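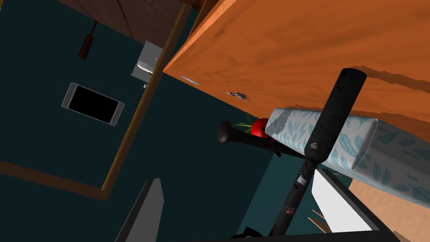

Is a simulated gripper comparison worth anything before we buy?

Posted by tealwall, December 18, 2023

I've been asked to choose between two grippers for a two-armed mobile base and I don't trust the way I'm being asked to do it. One is the Fakine parallel gripper (two wide flat fingers). The other is the Revine. The budget covers one pair of either, and the supplier won't lend.

So the plan is to decide in simulation. We have a rendered flat with a desk and the usual household clutter, and the robot goes round it picking things up. Since August I've logged 1,211 grasp attempts with the Fakine model and 972 with the Revine model. The success rates are close enough that I could argue for whichever one I fancied.

What bothers me is how much of the result seems to come from the scene. Objects get dropped in with random poses and some end up pressed against each other in ways I've never met in a real room. A baseball bat jammed up against the underside of a cabinet, for instance. If the gripper fails there, have I learned anything about the gripper? And if it succeeds, I trust it even less, as the contact settings are the ones that came with the simulator and I have no idea who picked them.

The wrist camera is the other problem. Up close the fingers take up a good part of the view, more so with the wide ones, and a long object held near the middle hides whatever is behind it. My log has one column, "success", which says nothing about whether the controller could see what it was doing.
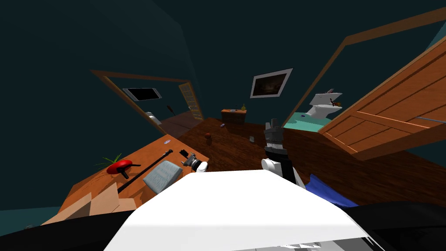
The body view gives me the desk and most of the room but it's too far off to judge a grasp on anything thin. A rod lying across the desktop is a few pixels wide from there. I've been using it to check whether the arm got to the right place and not much else.

Has anyone bought hardware on the strength of this sort of test, and did the numbers survive?

Posted by Ojala

We did it at Trarkthorpe with a different pair of grippers and no, the numbers did not survive. The order of the two did, just about, but I wouldn't read much into that with only two in the running.

A few things I'd do before running any more attempts:

Split the log by object shape. Long thin things, round things and soft things should never share a percentage. Our overall rate was being propped up by round fruit, which both grippers managed.

Throw out the starts where objects overlap or are wedged under furniture, but keep a list of them. Out of 2,000 generated starts we binned 402. Both grippers looked better afterwards and the gap between them got smaller, so be ready for that if somebody upstairs has already seen the first chart.

Change the friction and run the same starts again. If your winner changes when friction drops by a fifth, you haven't got a winner. I'd do this one first, come to think of it, it's an afternoon's work.

Check that both grippers are using the same grip force and closing speed. Ours weren't. One model had been set up by its maker and the other by a student, and you could tell which.

I'd be very wary of anything soft. Cushions and cloth in most of these scenes are rigid shapes with a fabric picture on them, and a rigid cushion will tell you nothing about how a finger sinks in. Find out how yours are modelled before you count them.

On the cameras, save the wrist view at the moment of closing and go through a hundred or so by eye. Dull, but you'll soon know whether narrower fingers would help.

Posted by benchdrawer

Just get the Revine. Simulators are fine for checking reach and whether you'll bash the door frame, beyond that it's guesswork. Ours has been on the arm for months with no bother, although we only pick up boxes.

Posted by tealwall

Thanks both. Boxes are the one thing I wasn't worried about.

Ojala, I did the friction run on a small batch last night. The order swapped. I also looked at the closing speeds, and the Fakine model closes at twice the speed of the other, which I should have spotted months ago. I'm going to match those, split by shape and start the log again. I've told the people holding the budget that they don't have an answer yet. I've also asked the supplier again about a loan, even one finger set for a week, as I'd take thirty real grasps over the whole spreadsheet.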